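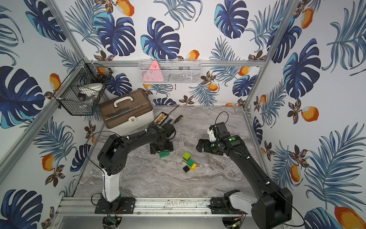

Slide 1 – tropical wallpaper, monstera leaves and orange fruits, over gray marble-pattern flooring.

Pattern at Home: Notes for the Lunstead Talk
September 2022 – Rohani Krishnan

Say hello. Water. Check the mic before starting, not after.

Open with the question – who here has wallpaper they regret? Wait for hands. Tell the Tarar hallway story, short version. Skip the part about the ladder.

Main point, say it early: big prints are easier to live with than small ones. People think the opposite. Small busy print on four walls goes fuzzy from the sofa. A large leaf still looks like a leaf.

Back to slide 1. Navy and turquoise on white, brown and gold in the flowers. White ground does a lot of work. Floor has its own pattern but stays quiet in color, gray and taupe. Move on, don't get stuck here.

Samples. Get a real one, at least 16 inches wide. Tape it up. Look at it at breakfast and again with the lamps on. Leave it up a week. My own kitchen – loved it in the shop, hated it by the second evening. Pause for laugh if there is one.

Ordering. Batch numbers!! Every roll the same batch. Read out the Okisum mix-up, rolls from batch 2508 and one stray. Only showed once the paste dried and the afternoon sun came round. Had to strip teh whole chimney wall. Buy one spare roll and keep the label.

Pattern repeat – hold up the sheet. Long repeat means more waste. Nurkano bedroom was 67 dollars over because I measured wall height and forgot the repeat. Own up to this, people like it.

Prep, quick. Fill, sand, wipe, size the wall. Old gloss paint needs a key. Plumb line on every wall, corners lie. Start somewhere you'll hardly look, behind the door is good.

Renters – peel and stick. Fine on smooth paint, bad on texture. Test a strip behind a dresser, leave it till January if you can stand to wait, then peel slow and low.

If running long drop the borders section. Should be 40 minutes with questions.

Likely questions: bathrooms (yes, with a fan), ceilings (get a freind to help), painting over old paper (try not to).

Sample books on the side table, please put them back in order. Thank Lunstead for the room.

Last updated September 2022

Contact | Copyright Rohani Krishnan | Back to top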